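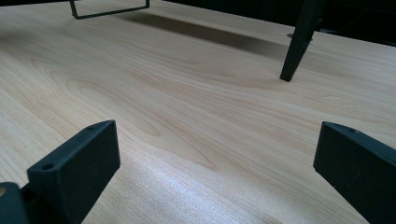 How does a pipe organ make its sound?

A pipe organ makes its sound by sending air into pipes. Each pipe plays one note. The player presses a key, a valve opens under a pipe, and air goes in. When the player lets go of the key, the valve closes and the note stops.

Where does the air come from?

Organ builders call the air "wind." In most organs today, an electric fan called a blower makes the wind. Before there were electric motors, people pumped it by hand or by foot, using bellows. The wind goes first into a reservoir, a large box with a top that can rise and fall. Weights or springs push down on the top. This keeps the pressure steady, even when the player goes from one note to a big chord and back. If the pressure were not steady, the notes would wobble and go out of tune.

From the reservoir the wind travels through ducts to the windchests. The pipes stand on top of the windchests, with their feet in holes.

What happens inside a pipe?

There are two main families of pipe.

The first family is called flue pipes. A flue pipe works like a recorder or a whistle. Air comes up through the foot and leaves through a narrow slit. It forms a thin sheet that blows across an opening called the mouth. The edge at the top of the mouth is the upper lip. The sheet of air flips back and forth across the upper lip very fast, and this makes the air inside the pipe vibrate. The pipe itself hardly moves at all. The vibrating air makes the note.

The second family is called reed pipes. Inside the bottom of a reed pipe there is a thin strip of metal, the tongue, which is usually brass. The wind makes the tongue beat against a small open tube. The long part of the pipe above it shapes the sound and makes it stronger. Reed pipes often have names like Trumpet or Oboe.

Why are the pipes different lengths?

Length controls pitch, which is how high or low a note is. A long column of air vibrates slowly and gives a low note. A short column vibrates quickly and gives a high note. If you make an open flue pipe twice as long, the note drops by one octave.

The lowest C on many organ keyboards comes from an open pipe close to 8 feet long. Builders write this as 8'. A pipe for the C one octave lower is close to 16 feet long. The smallest pipes in an organ can be shorter than a pencil.

Some pipes have a lid on top. These are called stopped pipes. A stopped pipe sounds nearly an octave lower than an open pipe of the same length, so builders use stopped pipes to get low notes in a small space.

What is a stop?

The word "stop" has another meaning too. A stop is a control, often a knob, that turns a set of pipes on or off. A set of pipes with the same kind of sound is called a rank. One stop might give a soft flute sound and another might give a bright trumpet sound. When the player pulls out several stops, pressing one key sounds several pipes together.

Some stops use more than one rank. This is one reason you can't work out the number of pipes only by looking at the number of knobs.

How many pipes does an organ have?

It depends on the organ. The organ in Awan Hall has 19 stops and 1,074 pipes. The one at Stonik is smaller, with 866 pipes. The organ at Katonus has 2,121 pipes, and most of them are behind the front row where visitors cannot see them. In some organs, a few of the pipes in the front row are only for show and make no sound.

What do the feet do?

An organist plays with both hands and both feet. The keys for the hands are on keyboards called manuals. The keys for the feet are called the pedalboard. They are laid out in the same order as the hand keys, but they are much bigger. The pedals usually play the lowest notes.

Other pedals sit above the pedalboard. A swell pedal opens and closes a set of shutters on the front of a box full of pipes. With the shutters open the sound is louder. With the shutters closed it is quieter. Pressing a key harder does not make an organ pipe louder.

Does the weather change the sound?

Temperature does. Sound travels faster in warm air, so flue pipes go up in pitch when the room warms up. Reed pipes change much less. On a hot afternoon in June the two families may no longer match. The tuner usually adjusts the reeds, because there are fewer of them.

Words to know

Bellows: a folding bag or box that pushes air out when it is squeezed.
Manual: a keyboard played with the hands.
Octave: the distance from one C to the next C.
Rank: a set of pipes with the same kind of sound.
Windchest: the box that holds wind under the pipes.

Written by Omolara Edet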